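Dull patches on brown marble table, is it etching or only dirt?

Posted in Home and Furniture by Ivico

Hello to all. We bought a second-hand table with a polished marble top, brown with many white veins. After a family lunch on Sunday I found two pale rings where glasses with lemon water were standing. I washed them with dish soap and nothing changed. With my finger I can feel that the place is a little rough. A stone company asks 185 for a visit, which is more than I paid for the table. Can I repair this myself, and must I seal the stone after?

Relum
Lemon eats the polish from marble, so these are etch marks and soap will not remove them. For small marks you can buy marble polishing powder. Put a little on a damp cloth and rub in small circles for some minutes, then wipe with clean water and dry. Try first in a corner where guests do not look.
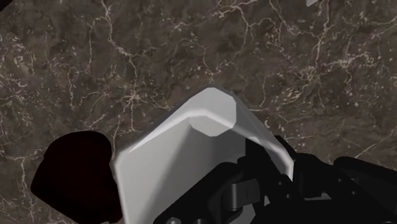

Last edited in February · 905 views

If the place is rough to the finger, powder alone may be too weak. I had the same problem on a windowsill, and I began with wet sanding paper, grade 2000, with very light pressure, and only after that the powder. It took me one whole evening. On a brown stone with a lot of pattern small faults are more difficult to see, so do not be too strict with yourself.

Bautista
just use coasters

Nuven
I agree with Relum about the powder, but I would like to add something about sealing. A sealer helps against stains from oil or coffee. It does not protect from acid, so lemon and vinegar will leave marks also on sealed stone. Please do not use vinegar for cleaning, as many websites advise. I dilute a neutral soap and use 50 ml of it for a bucket, and this is enough for the kitchen too.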